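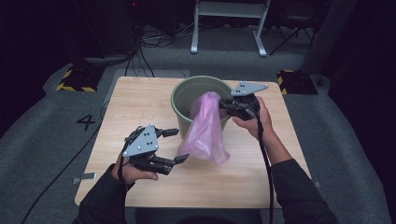

Started by Efren Navarro, 15 Aug 2022
Household > Kitchen and utility > Bins and rubbish
Thread: Are fitted bin liners a con? (734 views)

I've been buying the Kinlow fitted liners for a couple of years, mostly out of habit, and last week I looked at the receipt properly for once. Then I looked at the pile of thin coloured bags we get from the greengrocer and the market, which go straight into the drawer and never come out again.

So I want to know whether anyone can give me a decent argument for paying. The packet says "secure fit" and "odour control". I can't see how a plastic bag controls an odour unless you tie it up. As for the fit, my small green bucket takes a flimsy pink bag well enough if you bunch up the spare at one side and pull it tight under the rim. It looks daft. It's a bin.

I do the fiddling about with the bucket up on the table, by the way. Doing it on the floor is what put me off thin bags the first time round, as you can't get the bottom to drop while you're bent double.

Efren

puralau_pat wrote:

The bunching works until somebody puts a teabag in. Then the whole lot slides down the inside and you're fishing for the edge with two fingers. I've been there. I pay for the liners and I sleep fine.

flatcap2000 wrote:

Odour control means they've put scent in it. I had a roll of the Flular ones and the kitchen smelt of lemon and old fish where before it had only smelt of old fish.

Efren Navarro wrote:

Pat, how much overhang are you leaving? If I've got a good hand's width over the outside it stays put. If the bag only just reaches then yes, it goes in with the first teabag.

puralau_pat wrote:

Not a hand's width, because the bags I get aren't big enough. Which is rather my point. You're saying thin bags are fine so long as they're the right size, and the ones sold in the right size are called liners.

M. Tansley wrote:

I'd separate two things that are getting muddled. One is whether you need a bag made for the bin (I don't think so). The other is whether a bag that's been used for potatoes will hold anything wet, and in my experience it won't. They get pinholes. Hold one up to the window before you trust it.

We went through 400 of the cheap ones on a roll from the Malabanan shop before I gave up counting the leaks. Dry rubbish only, in my view. Bedroom, study, that sort of thing.

flatcap2000 wrote:

You counted 400 bin bags?

M. Tansley wrote:

It said 400 on the roll.

Efren Navarro wrote:

Fair enough about the pinholes. I'd still say most of what goes in a small bin is dry. Envelopes, wrappers, the odd tissue. I'm not convinced anyone needs a named product for that.

What I will grant is that a clear liner folded down all the way round the rim is neater, and on a see-through bin you do notice the difference. I just don't think neat is worth the money. And I've seen people put a clean liner in and then drop a screwed-up purple carrier in the bottom of it, so that's two bags gone before there's any rubbish to speak of.
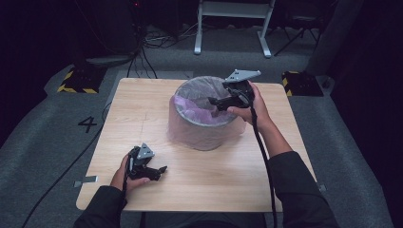 How the rest of you do it (moved here from the other thread)

hobnail wrote:

I'm the one who asked about this before, so thanks for moving it. My method, for what it's worth:

Open the bag fully first. Get some air in it. Push the bottom down with your fist, then fold the top over the rim, working round from the back. If there's slack, twist it and tuck it under. Don't knot it, you'll never get it undone when it's full.

puralau_pat wrote:

I do knot mine. A small knot at the side, then cut it off when I take the bag out. Never had a problem.

hobnail wrote:

So you're getting the scissors out every time you empty the bin?

puralau_pat wrote:

They hang next to it.

M. Tansley wrote:

A big rubber band round the outside does the same job without scissors. It won't help on a bin with a lid, mind.

flatcap2000 wrote:

Or no bag. Newspaper in the bottom, tip it out, rinse it. My nan did it for decades.

Efren Navarro wrote:

I tried newspaper in May. It sticks. I've got 3 Kinlow liners left on the roll, and when they're gone I'll go a month on drawer bags only and report back, teabags included.

puralau_pat wrote:

Get the rubber bands in first.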